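The case of the fingers that wouldn't let go

We promised you a proper fault story this month, and Keerthana Pillai has brought us a cracker!

Anyone who followed the folding trials at Flestthorpe will know the Usosmont hand grippers have had a good run. We had 11 days of bedrooms, linen and laundry with hardly a grumble. Then on Saturday, halfway through a pile of bedding, Amparo squeezed the trigger, took hold of a corner, let go of the trigger and nothing happened. The fingers stayed shut. She tried again and they opened, a good second late. By lunchtime they were sticking on one grip in every few, and once they closed again on their own while she was reaching in to free the cloth. She got a nipped fingertip, nothing worse, but it went in the safety book and we stopped for the day.

So what was it? Our first guess was the motor, and we were wrong. Keerthana opened the housing and found fine white lint packed along the slide, wound so tightly round the return spring that it had turned into felt. (She has kept it in a jar. Ask her, she'll show you.) The spring could still pull the fingers back, only late, and the controller took the delay for a lost grip and helpfully closed them again. Two small faults, each feeding the other. Lovely to find, less lovely to have your hand in!

The slides now get brushed out every 200 grips, and Myung-ja Gil has changed the controller so that a late release cuts the power to the fingers and leaves them slack. She and Jucélia ran 900 test grips on the bench at Vostby, with lint added on purpose, and every late release ended with the power off. Bedroom work has started again on that basis.

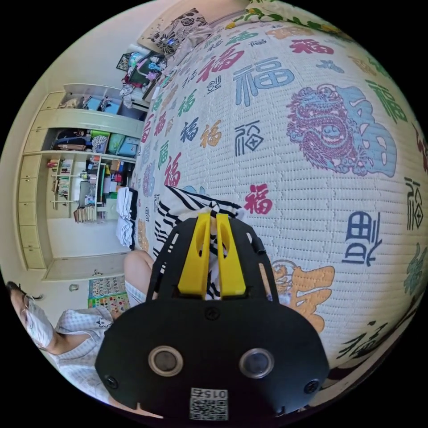

Back on the bedding: yellow fingers closed on a piece of striped fabric.

Until the new covers arrive, please keep to the interim rule. If the fingers stick, put the gripper down and switch it off before you touch the cloth. Don't tug, however tempting it is. Anything odd goes to Keerthana the same day, including the small stuff, and she would love to see your lint.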